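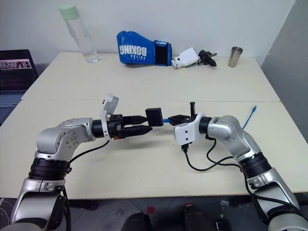 Trarness Home & Hobby Forums > Wiring and Networking > Small box, two ports that don't match

fouzia_f
Posted 7/26/19
Hi all, long time reader, I think this is my second thread ever. I'm sorting out the network stuff for the shared workroom I help run (long white tables, way too many cords, you know the type) and I've got a little black box with two ethernet ports on one end, one over the other. My problem is that the two openings are not the same size! The top one is wider, and the one under it is smaller and squarer. There's a metal edge around both of them.

I've got a blue patch cable with one of those ribbed rubber boots on it and I want to know which hole it belongs in before I go shoving. The paperwork for this thing is long gone. It came out of the same drawer as an old Zillgate modem, a pile of wall warts and a stapler, so that gives you an idea of the filing system.

What I'd like to end up with: box lives on the back table, one cable goes to the wall, one goes to whoever is working there. That's the whole dream.

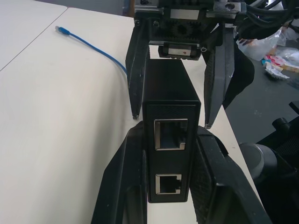

The end with both ports, big one on top.

Fouzia Farooqui
"measure once, buy the wrong length anyway"

patchbay_pete
Is the smaller one maybe a phone jack? That would be my first guess any time two holes don't match. A phone plug will slide into an ethernet jack and rattle around in there, but you can't go the other way. If your blue cable won't go in the small one, you have your answer.

fouzia_f
Nope, I tried it with the box unplugged, and the blue cable's plug goes in the small one fine. It's the big one I can't work out. There's a little step in the bottom right corner of the opening, and the plug feels a bit loose in there compared to the other one.

lowvoltlou
Pete, look at the photo again, that's not a phone jack. You can see the contacts in the lower one and it has the normal ethernet shape. What differs is the metal around it. Some jacks come with a big shield can and some with a skimpy one, and if a manufacturer bought the two parts from different places you get a mismatched pair like that. I've got a switch at work with three different looking jacks on it and they all do the same job.

patchbay_pete
Fair on the small one, I was on my phone. I still don't buy that the difference means nothing though. When a company puts a bigger opening on one side, they usually want you to treat that side differently. I'd bet one is "in" and one is "out" and I'd want to know which before I hooked up anything I care about.

lowvoltlou
In and out I'd agree with. Size telling you which one is in, no. I've seen it both ways.

marnie_in_the_basement
Jumping in on a side issue. Before you hook anything up, please check whether that box is meant to pass power down the cable. Little black boxes with two ports and no label you can read are very often power injectors, and with those the side you pick does matter. Is there any printing on it, even molded into the plastic? Tilt it under a lamp. Raised lettering in black plastic hides really well.

Also move the water bottle off that back table, please and thank you. I killed a keyboard and a very nice label maker in one go last August.

fouzia_f
Marnie, bottle has been relocated!! And there's some raised lettering on the top but I can't make much of it, maybe an n? The rest is worn or just too shallow. I'll try the lamp trick tonight.

There's also a tiny dark slot near one end. A light, maybe? Or another port for something? It's really narrow.

marnie_in_the_basement
Could be a window for a status light. If it is, it'll tell you a lot once you have power to it. Try chalk on the lettering. Rub it over, wipe with your thumb, and the chalk stays in around the letters. Old trick from reading sewing machine serial numbers.

graybeard27
Cable question. How long is the blue one, and does it have to have that boot on it? I cut every boot off every cable I own. They go stiff, they get in the way of the clip, and in a crowded panel you can't get a fingernail under them. I've done this for 27 years and I've never been sorry.

lowvoltlou
And I've spent years replacing cables that somebody cut the boots off of. Without one the clip catches on everything when you pull the cable through a pile, and snap, now it falls out if you look at it. On a table where people move things around all day, I'd keep the boot.

graybeard27
If you're pulling your cables through a pile, the pile is the problem.

lowvoltlou
Have you seen a shared workroom? The pile is permanent.

fouzia_f
Ha, the pile is definitely permanent. I'm keeping the boot, sorry graybeard. I like having something to hold on to, my hands aren't great with tiny plugs. It's a short one from a bag of Araya cables somebody donated. We've got lots of them and they all seem to be this same clear plug with the blue boot.

patchbay_pete
If they're all blue you're going to hate yourself in a month. Put a wrap of colored tape on each end. I did my whole house in gray because it was on sale, 500 feet of it, and I've been tugging on one end and yelling to my wife at the other end ever since.

fouzia_f
OK, update time! I did the chalk thing and got a couple more letters. It says Onell. Searched that and got an old manual for what I'm pretty sure is the same box. Marnie wins, it does pass power, and the manual wants you to go in a certain order. I'm writing up what I did in case somebody else finds one in a drawer.

1. Clear off the table and have nothing plugged in yet, at either end. I wiped the box down first and had a look inside both ports with a flashlight for lint.

2. Do the cable before the power. Hold the box steady from the top with one hand and bring the cable up to the port with the other, holding it by the boot, just under the plug. Keep it straight. If you come in at an angle, the corner of the plug catches on the metal edge and you'll think you have the wrong port (ask me how I know).

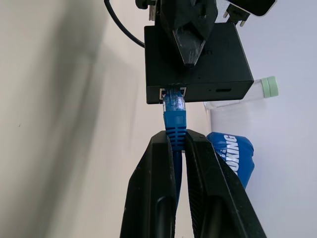 3. Give it a gentle tug once it's in. Mine felt seated the first time and came right back out, so I pushed again until I heard the click.

4. Put your tape on now, both ends, before you forget which blue one is which. I used yellow for wall and green for table.

5. Power last. Then wait a bit before you decide that it's broken.

About in and out: the manual says to go by the symbols next to the ports, and mine don't have any that I can find, so I'm going by the drawing, which shows data in on the bigger one. I wouldn't take that as gospel for anybody else's box.

patchbay_pete
Bigger one is in. I'm just going to leave that sitting there.

lowvoltlou
On that one box, going by one drawing, of a model she's "pretty sure" is the same. I'm glad it got sorted but please don't anybody go home and apply this to their garage.

marnie_in_the_basement
Agree with Lou on this. Fouzia, if you can borrow a tester, check the table side before you let people plug laptops in there. Most laptops won't care, but I'd want to know. And what's holding the box down? A thing that light with two cables on it will walk right off a table edge.

fouzia_f
Nothing yet, it's just sitting there. I was thinking sticky-back hook and loop on the bottom, or screwing a little bracket to the underside of the table. The tables are two pushed together so there's a seam, and I could run the cable down through that if I pull them apart a hair.

graybeard27
Don't go through the seam. Somebody will lean on that table and pinch it. Go over the back edge with a clip every foot or so.

patchbay_pete
Agree with graybeard for once. Hook and loop is fine for the box, but clean the spot with rubbing alcohol first or it'll let go in warm weather.

fouzia_f
Clips over the back edge it is. Tester is coming from my brother-in-law when he gets back from the lake, so I'll keep that end unplugged until then and post what it says.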